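Home | Crops | Soils | Regions | Index

Minance terraces

The Minance terraces are a group of stepped vegetable plots on the south-facing side of the Raltstead valley. They cover 66 hectares and are farmed under a shared rotation that relies on green manures in place of bought nitrogen fertiliser. The system is usually called the Ramton rotation, after the village where it was first tried.

Soil and water

The soil is a shallow clay loam over shale, slightly acid and prone to capping after heavy rain. Each terrace drains through a stone-lined channel into the Huang, a small stream that also supplies water in dry spells. Crop beds follow the contour. Channels are cleared in November, before the wettest part of the year.

Rotation

The rotation runs for four years. Potatoes are followed by field beans, then by cabbages or kale, then by a year of red clover and ryegrass. The clover ley is cut twice and left on the surface, and is turned in three weeks before planting. Farmyard manure is applied only ahead of the potatoes – at other stages it was found to encourage leafy growth and slugs. 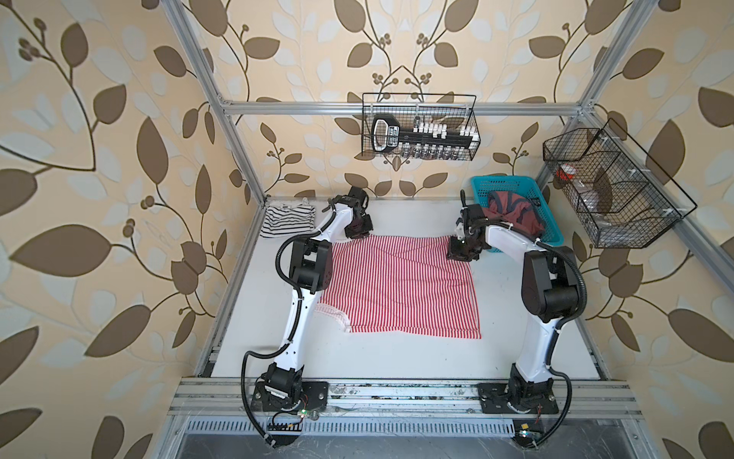
So-ying Ng has argued that the clover year is too short on the upper terraces, where the soil is thinnest, and that a second year of ley would do more for soil structure than any change in manuring. Lai-ching Tse accepts the point for the top 11 terraces but considers the loss of a cropping year too costly lower down.

Yields

Potato yields on the lower terraces reach over 4000 kg per fresh-weight plot in good years. The upper terraces, with plots of the same size, gave 3110 kg in the last season for which records were kept. Beans vary less between levels. Cabbage yields depend mainly on clubroot, which is held in check by liming and by the gap between brassica crops.

Pests

Slugs and cabbage root fly cause most losses. Fleece is laid over young brassicas until the plants are well rooted. Potato blight is managed by early planting and by cutting off the haulm once lesions spread – no copper sprays are used.

Last updated: November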